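Vom Aufräumen, vom Behalten und von Tante Haticens Knopfdosen

16. August 2023

Ihr Lieben,

es ist still gewesen auf diesem Blog, ich weiß es ja selbst, und die eine oder andere von euch hat auch schon nachgefragt, ob bei uns alles in Ordnung ist. Ist es! Wir haben nur seit April die Wohnung im ersten Stock ausgeräumt, und wer so etwas schon einmal gemacht hat, der weiß, dass man abends danach nicht mehr viel schreibt. Man sitzt dann mit einer Tasse Tee auf dem Balkon, schaut in den Hof und denkt über Tischdecken nach.

Die Wohnung gehörte Hatice Eren, meiner Nachbarin, die für mich in all den Jahren so etwas wie eine Tante geworden ist und die ich hier im Blog auch immer so genannt habe. Sie ist zu ihrer Tochter gezogen, nach Süden, in ein Haus mit Garten und ohne Treppen, und es geht ihr gut dort (sie schimpft über das Brot, also geht es ihr sehr gut). Mitnehmen konnte sie nicht viel. Ein Zimmer, ein Schrank, ein Regal. Und so haben wir uns Woche für Woche zusammengesetzt, erst zu zweit, später mit meinem Mann, und haben Schubladen aufgezogen.

Tante Hatice war Schneiderin. Sie hat dreißig Jahre lang in der Änderungsschneiderei Saraç gearbeitet, die es am Markt nicht mehr gibt, und als die zumachte, hat sie zu Hause einfach weitergenäht, für die halbe Straße. Meine Vorhänge sind von ihr, das Taufkleid meiner Nichte, und sämtliche Hosen meines Mannes sind durch ihre Hände gegangen, weil Teodoro nun einmal kürzere Beine hat, als die Hosenindustrie es vorsieht. Entsprechend sah es in der Wohnung aus. Stoffe, Stoffe, Stoffe! Im Schlafzimmerschrank, unter dem Bett, im Backofen (den sie nie benutzt hat, sie kochte alles auf dem Herd), und in der Speisekammer standen die Knopfdosen.

Über die Knopfdosen muss ich euch ausführlicher erzählen. Es waren 14 Stück, alte Keksdosen und Kaffeedosen und eine große blaue, in der früher Pralinen gewesen sind. Ich hatte mir vorgestellt, dass wir die an einem Nachmittag durchsehen. Ein paar schöne Knöpfe heraussuchen, den Rest weitergeben, fertig. Aber Tante Hatice hat die erste Dose aufgemacht, die Brille auf die Stirn geschoben und einen braunen Mantelknopf herausgenommen, an dem noch ein Fädchen hing, und dann hat sie mir von dem Mantel erzählt. Und von der Frau, der der Mantel gehörte, und von deren Schwester, die mit dem Friseur durchgebrannt ist. Für diesen einen Knopf haben wir zwei Kannen Tee gebraucht.

Da habe ich begriffen, dass das mit dem Ausräumen länger dauern würde.

Ich habe ja vorher auch diese Bücher gelesen, ihr kennt sie sicher, in denen steht, dass man alles auf einen Haufen legen soll und dann Stück für Stück entscheidet. Für Pullover mag das gehen. Bei uns hat der Haufen zwei Tage auf dem Teppich gelegen, dann ist Tante Hatice darübergestiegen und hat gesagt, so könne doch kein Mensch denken, und hat alles wieder in den Schrank geräumt. Schön gefaltet übrigens, Kante auf Kante, ich habe es bis heute nicht gelernt.
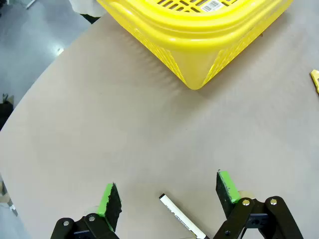
Geholfen hat uns schließlich etwas ganz anderes, nämlich die Reihenfolge. Wir haben mit den Dingen angefangen, an denen nichts hing. Plastiktüten, Gebrauchsanweisungen von Geräten, die längst fort waren, die Gläser ohne Deckel und die Deckel ohne Gläser. Das ging wunderbar schnell und hat uns beiden Mut gemacht. Danach kam die Küche, danach das Bad, und die Stoffe haben wir uns bis zum Schluss aufgehoben, als wir schon ein bisschen Übung hatten im Abschiednehmen. Wenn ich euch einen einzigen Rat geben darf, dann den: Fangt nicht bei den Fotos an! Und auch nicht bei den Briefen. Wir hatten einen Schuhkarton mit Briefen, der ist uns gleich am zweiten Tag in die Hände gefallen, und da war der Tag dann eben vorbei. Schön war er trotzdem.

Teodoro (manche von euch kennen ihn als Herrn Sotomayor vom Spanischkurs, er lässt herzlich grüßen) war für das Schwere zuständig. Die alte Nähmaschine, eine Tima, wiegt ungefähr so viel wie ein mittelgroßes Kalb, und sie musste die Treppe hinunter, weil Tante Hatice sich alles hätte nehmen lassen, aber die nicht. Sie hat oben am Geländer gestanden und bei jeder Stufe gerufen, er solle aufpassen, und ich war mir nicht sicher, ob sie meinen Mann meinte oder die Maschine. Ich glaube ja, die Maschine. Er hatte drei Tage Rücken und hat sich in dieser Zeit mit Linsensuppe bezahlen lassen, die sie ihm jeden Mittag herunterbrachte, obwohl der halbe Topfschrank schon eingepackt war.

Die Stoffe sind in viele Richtungen gegangen. Einen großen Teil hat die Nähgruppe in Pevau genommen, die machen daraus Decken und Taschen und nehmen übrigens immer noch gern Baumwolle an, nur bitte gewaschen und keine Strickstoffe, darum soll ich ausdrücklich bitten. Das Futterfutteral, wie Tante Hatice es nennt (eine riesige Rolle mit Futterstoffresten, ineinandergewickelt wie ein Strudel), ging an eine junge Frau aus der Parallelstraße, die gerade eine Lehre macht und rot geworden ist vor Freude. Für 80 Euro haben wir auf dem Hofflohmarkt Garn verkauft, Röllchen für Röllchen, und von dem Geld sind wir zu dritt essen gegangen, mit Nachtisch.

Und ich? Ich habe mir fest vorgenommen, nichts zu behalten. Unsere Wohnung ist klein und der Keller voll. Behalten habe ich dann die grüne Tischdecke mit dem Fleck, den mein eigenes Glas Johannisbeersaft vor vielen Jahren gemacht hat, das Nadelkissen in Form eines Apfels, ein Stück dunkelblauen Samt, von dem ich noch nicht weiß, was daraus wird, und natürlich eine Knopfdose. Die große blaue. Tante Hatice wollte es so, und sie hat mir auch gleich gesagt, dass ich daraus nichts verkaufen darf, die Knöpfe seien zum Annähen da.

Manchmal abends kippe ich sie jetzt auf ein Tuch und schaue sie durch. Ich kenne von den meisten die Geschichte nicht, wir sind einfach nicht mehr durchgekommen. Aber wir telefonieren jeden Sonntag, und dann halte ich einen Knopf in die Hand und beschreibe ihn ihr. Perlmutt, vier Löcher, am Rand ein kleiner Sprung. Dann ist es kurz still in der Leitung, und dann sagt sie entweder, den kenne sie nicht, oder sie holt Luft, und ich setze mich besser hin.

Was mich in diesen Monaten am meisten beschäftigt hat, ist die Frage, wie das einmal bei uns sein wird. Ich bin danach durch unsere eigenen Zimmer gegangen und habe alles mit fremden Augen angesehen. Warum haben wir drei Salatschleudern? Wozu hebe ich die Kalender auf? Teodoro besitzt eine Kiste mit Kabeln, von der er behauptet, sie werde eines Tages gebraucht, und seit ich gesehen habe, wie sehr sich jemand über einen Strudel aus Futterstoff freuen kann, widerspreche ich ihm nicht mehr ganz so laut. Ich habe angefangen, kleine Zettel zu schreiben. Auf dem Boden der Suppenschüssel klebt jetzt einer, da steht drauf, von wem sie ist und was es darin zu meiner Verlobung gab. Das kostet nichts und wer weiß, wem es einmal Spaß macht.

Die Wohnung oben ist inzwischen leer und frisch gestrichen. Im September zieht eine Familie ein, mit zwei Kindern, und ich habe beim Vermieter schon durchblicken lassen, dass die Treppe laut ist und wir uns freuen. Ein paar Pfefferminztöpfe von Tante Hatice stehen noch auf der Fensterbank im Treppenhaus, die gieße ich mit. Wer aus der Nachbarschaft einen möchte, klingelt bitte einfach bei uns, am besten nach fünf.

Nächstes Mal gibt es dann endlich das Rezept für die Linsensuppe, ich habe es mir am Telefon diktieren lassen. Bei den Mengen sind wir uns noch nicht einig, sie rechnet in Händen, und ihre Hände sind kleiner als meine.

Seid alle lieb gegrüßt und schreibt mir gern, was ihr beim Ausräumen nicht hergeben konntet!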